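Home | Visits | Makers | Food & Drink | Archive

A morning at the Gashaw paint works, Sturville

I have wanted to get inside the Gashaw works ever since I found one of their old colour cards stuck in the back of a kitchen drawer. They make milk paint and limewash out on the river side of Sturville, and once a year in February they open the gates and let people wander through. You have to book, the parking is terrible, and I would go again tomorrow.

Doors were at nine. We were split into two groups at the gate and mine got the pigment store first, which I reckon was the better draw. It's a long brick shed with bins down both walls, and the smell is wonderful — chalky and a bit like a cellar after rain. Ochres at the near end, then the reds, then the greens, and right at the back a locked cage with the dear stuff. Our guide let us rub a pinch of raw umber between our fingers and then burnt umber straight after. I'd never thought about why they were called that (the burnt one is roasted, of course it is) and I went about for the rest of the morning with a brown thumb, very pleased with myself.

Next came the mill room. The old stone mill still runs for the limewash colours, and it is LOUD. It was put in by a firm called Cevell, whose nameplate is still on the side, and the story goes that the stones came up the river on a barge and sat on the bank for a whole winter before anyone worked out how to get them up the hill. The newer machines next door do most of the work now. They're quieter and quicker and I didn't look at them for long, I'm afraid. I could have watched that big stone go round until lunch.

Someone asked how long a batch takes, and the answer was 40 minutes for a pale colour and a good deal longer for a dark one. Dark colours need more pigment, more pigment needs more grinding, and if you hurry it you get specks. I have painted a hallway with specks. I nodded along like an old hand.

Then through to the tint room, where they mix by eye. They do have the computer gear for checking, but the first go at every colour is still judged against a painted card by the window. There was a row of 11 greens pinned up and we had to guess which one was last year's best seller. I got it wrong twice. It's called Sunent, a soft minty green with a fair bit of grey in it, and once it had been pointed out I started seeing it everywhere, on doors and shelves and half the jars in the shop.
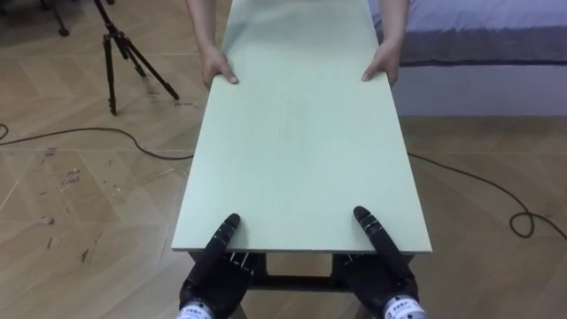 Tea, cake and the talk

The canteen does a proper morning tea on open day and I want to put in a word for the ginger slice. I had two pieces. There was also a lemon one that went before I got near it.

After tea came a talk on lime by Abla Yammine, and it was the part I'd been a bit unsure about, sitting in a cold hall on a plastic chair. I needn't have worried! She began with a bucket of quicklime and a jug of water, poured one into the other, and the whole thing hissed and boiled away by itself on the trestle while the front row leaned back. From there she went on to old farmhouses, why their walls need to breathe, and what happens when someone seals them up with plastic paint. (Damp happens. Lots of it.) Her slides of flaking walls got actual gasps.

She was very good on pale greens too. They shift more than any other colour between morning and afternoon light, so she told us to paint a big sample, prop it in the room and live with it for a week before buying the second tin. Small swatches on a white wall will fool you every time, apparently, as the white around them makes everything look darker than it is. 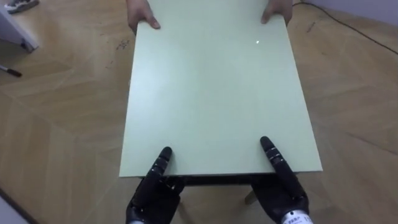
Abla Yammine says a sample should go on the darkest wall in the room first, and if you still like it there at four in the afternoon you can stop worrying about the others.

I asked her afterwards about my laundry, which has one tiny window facing south, and she told me to forget grey altogether and try something warmer. So I came home with a tin of Sunent for the back door and a small pot of ochre for the laundry — plus a colour card, a new one this time, to keep the old one company in the drawer.

A few bits if you're thinking of going. Wear shoes you don't love, because the chalk gets into everything. The pigment store has a step down that isn't well marked. The shop takes cards but the canteen was cash only. Kids are welcome in all of it except the mill room, and there's a table by the gate where they can paint a tile and pick it up on the way out. Bookings for next year open in the spring and the early tours go first.

Contact | Copyright the author, please ask before reprinting | Back to top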